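The Soup I Make When I Can't Decide on Anything

I have been making lentil soup for most of my adult life and I only got good at it last April. Before that it was fine. It was the kind of soup you eat standing up while you look for your keys. I'd throw a bag of brown lentils in a pot with a carrot and a bouillon cube and hope for the best, and the best was usually beige.

What changed was a long weekend in Destdale, where it rained the whole time and the only place open for lunch was a tiny café called Kivska. They had two things on the menu, and one of them was red lentil soup with browned butter on top. I ordered it three days in a row (I would have gone for a fourth, but we had a train). I came home and started trying to copy it that same night, suitcase still in the hallway.

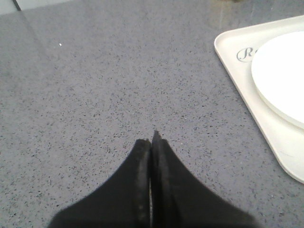
Start with the onions

I used to give my onions five minutes. Now they get twenty-five, on low, with a good pinch of salt and more olive oil than feels polite. You want them soft and golden and starting to stick a little. If they catch, add a splash of water and scrape. I put the radio on and don't try to do anything clever in the meantime.

Then the spices go in - cumin, sweet paprika, a little coriander - and a big spoonful of tomato paste. Let the paste cook until it turns from bright red to brick. It takes two or three minutes and the whole kitchen smells wonderful, and this is usually when people wander in and ask when dinner is.

Red lentils next, a cup and a half, rinsed until the water runs mostly clear. I buy mine at Ragnarsson, the little grocery near the post office in Tembridge, where they sell them out of a big bin with a scoop. Mine always end up in an old jam jar with no label, right next to the bulgur, and yes, I have mixed them up. Bulgur soup is a different dinner. 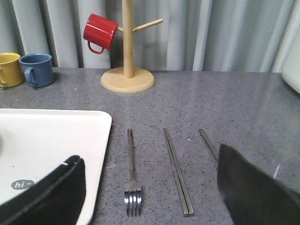

Six cups of water is what I use for that amount of lentils. I know a lot of recipes want stock, and if you have some homemade in the freezer, go for it! But with onions cooked that long I really don't miss it, and I like being able to taste the lentils. Bring it up to a boil, skim off the foam, turn it down, and leave the lid half on for twenty minutes. Stir now and then so the bottom doesn't stick. Red lentils fall apart all by themselves, so I hardly ever get the blender out. If you like it very smooth, blend half and stir it back in.

Salt at the end, and taste, and salt again. Lentils soak up so much of it. Then squeeze in half a lemon, maybe a whole one if it's a sad, dry lemon like the ones I seem to bring home.
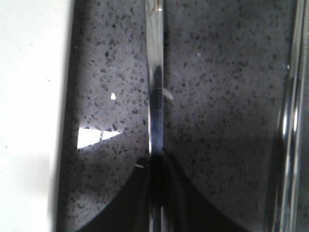 From the Tembridge Table food pages
October 9, 2024

Now for the butter, the part I ate three days running. Melt three tablespoons in a small pan and keep it going past the foamy stage until you see brown specks and it smells like toasted nuts. Take it off the heat, then stir in a teaspoon of dried mint and a half teaspoon of chili flakes. It will sizzle up, so use a pan with some height to it. I learned that on a white shirt.

Spoon it over each bowl right before you eat. If you stir it into the pot it disappears, and you'll wonder why you bothered.
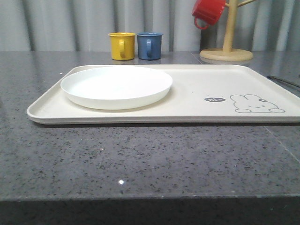 Keeping the leftovers

It thickens up a lot overnight, almost to a paste, and that's normal. Add water when you reheat it and squeeze in a bit more lemon. It keeps four days in the fridge and a couple of months in the freezer, without the butter. I've also eaten it cold and thick on toast with a fried egg, and I would do that again tomorrow.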